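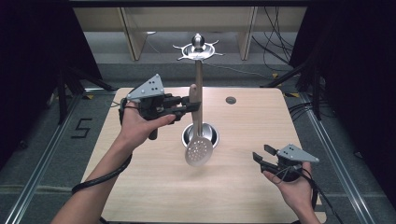
Attachment 1: perforated spatula, holder cup and hook stand, as at opening of ticket

Ticket 1355
Category: Kitchen fittings / utensil storage
Product: Lindent carousel stand with steel holder cup
Opened by: Bríd Tully
Assigned to: Ewurabena Aidoo
Priority: Low (requester has asked for "Medium, morally")
Status: Closed

Summary as submitted
Spatula will not live anywhere. We have a stand with hooks and we have a cup. The spatula has been offered both. It falls off the first and leans out of the second like a drunk at a bus stop.

Bríd Tully, Thursday 9:12 am
I've attached a photo. The spatula is the one with the wooden handle, the long metal shaft and the round head full of holes. The stand is the chrome thing at the back with the shiny ball on top. The steel cup is the round one in the tabletop.

The trouble is as follows. Hung on the stand, the spatula stays up until anyone takes the utensil next to it, at which point it comes down on the table with a noise you can hear from the street. Put in the cup, it tips towards whoever is standing there. I have tried it handle up and handle down. Handle down it's steadier, but then you have a wet metal head at chin height dripping down its own shaft onto the wood, and I'm not doing that to the wood.

I would like one home for it. I'm not fussy which.

Ewurabena Aidoo, 10:40 am
Thanks Bríd. Good photo. A few questions before I start guessing:

Does the handle have a loop, or a hole drilled through the top?
Which hook were you using on the stand, and does the tray turn freely?
Does the cup sit flat, or can you rock it with a finger?
Is there anything in the bottom of the cup?

Also, what's the small round hole in the table to the right? If it belongs to the stand I'd like to know why the stand isn't in it.

Bríd Tully, 11:05 am
In your order.

There was a leather loop. It went through the dishwasher in July and came out as jerky. I replaced it with kitchen string.
Whichever hook was facing me. The tray turns if you breathe on it.
It rocks. Slightly. I'd stopped noticing, and now I can't stop noticing, so thank you for that.
One teaspoon of old rice.

The hole was there when we got the table. We've lost two grapes and a good pencil down it. I don't believe it belongs to anything.

Ewurabena Aidoo, 11:31 am
OK. I think we have two separate faults, and the spatula has been getting the blame for both.

Fault A, the stand. Kitchen string stretches when it's wet. A long loop lets the spatula swing, and a free-turning tray gives it a push every time someone takes a ladle. Please retie the loop so it's just big enough to pass over the hook, then hang the heaviest thing you own directly opposite. Spin it gently and report back.

Fault B, the cup. Take it out, wipe the rim and the seat, get rid of the rice, put it back. See if it still rocks.

Bríd Tully, 1:20 pm
Fault A: loop retied. Soup ladle hung opposite. I spun it gently, nothing fell. My nephew then spun it in the manner of a nephew and the spatula landed in the butter.

Fault B: cup out, and I wish I hadn't looked. There was a ring of something under the rim that I can only describe as historical. Cleaned with hot water and a butter knife. The cup now sits flat. The spatula still leans, but less, and in a consistent direction, and I find I can plan around that.

Ewurabena Aidoo, 2:02 pm
That's progress. I'll record the nephew as outside normal operating conditions.

On the lean: a wooden handle on top of a long shaft puts a lot of the weight up high. The cup is only holding the bottom bit. You can fix that by giving the head less room to wander. Please try these one at a time, in this order, so we know which one did it.

1. Put a folded tea towel in the bottom of the cup and push the head down into it.
2. Swap the tea towel for a Clostix ring, small size, part 233. It's a rubber collar that sits inside the cup.
3. Put a second utensil in the cup with it, and let the two of them argue.

Bríd Tully, 2:45 pm
1. Works beautifully. Stands up like a guardsman. Also holds water like a sponge, and I've smelled that tea towel before, in another house, and I'm not going back.
2. Don't have one. Could you send it?
3. Put the whisk in. They tangled, and now I lift one and get both.

Ewurabena Aidoo, 3:10 pm
Ring requested from Ofori in the parts room. Meanwhile please leave the spatula lying flat in a drawer.

Bríd Tully, 3:14 pm
It doesn't fit in the drawer. That was ticket 97.

Ewurabena Aidoo, 3:22 pm
I've just read ticket 97. I'm sorry. Lay it across the sink.

Internal note, Ewurabena Aidoo
Checked the Lindent sheet for the stand. There's a grub screw under the tray collar that sets how stiff the turn is. It takes a small hex key. The sheet mentions this on the back, below the recycling advice, in grey. Linked this ticket to 1527, same stand, different household, colander involved.

Ewurabena Aidoo, 3:50 pm
Bríd, one more for the stand. Feel under the tray, where it meets the upright. There should be a tiny screw. Give it a quarter turn clockwise with a hex key and try the spin again. Don't go past half a turn or the tray will stick and you'll be walking round the table to get at your ladle.

Bríd Tully, 4:35 pm
Found it. I own eleven hex keys, all from flat-pack furniture, ten of them the same size. The eleventh came with the Unby shelf and it fit.

Quarter turn did very little. A bit more and the tray now moves when asked and stops when it's done. Nephew re-engaged for testing. Spatula stayed on through three attempts, and on the fourth the ladle went instead. I'm counting that as a pass for the spatula.

Update, Bríd Tully, the following week
Ring arrived. Wrong size the first time (it would have suited a bucket), right size the second. It's in the cup and the spatula stands straight with its handle up where a hand can find it. I rinse the ring when I remember to, and it doesn't smell of anything yet.

So now it has two homes that work, and the household has split over which is correct. I put it in the cup. Everybody else hangs it up. I spent this morning looking for it in one while it was on the other, forty centimetres away.

Ewurabena Aidoo
Glad both are holding. Which one goes down as the resolution? The form only lets me tick one.

Bríd Tully
The cup. I opened the ticket.

Resolution
Holder cup removed, cleaned and reseated. Clostix ring 233 fitted. Hanging loop shortened. Tray screw on stand tightened, slightly over a quarter turn. Recommend a proper leather loop in place of the string, and keeping it out of the dishwasher.

Not resolved
Hole in tabletop, purpose unknown. Requester declines a separate ticket but would like the pencil back.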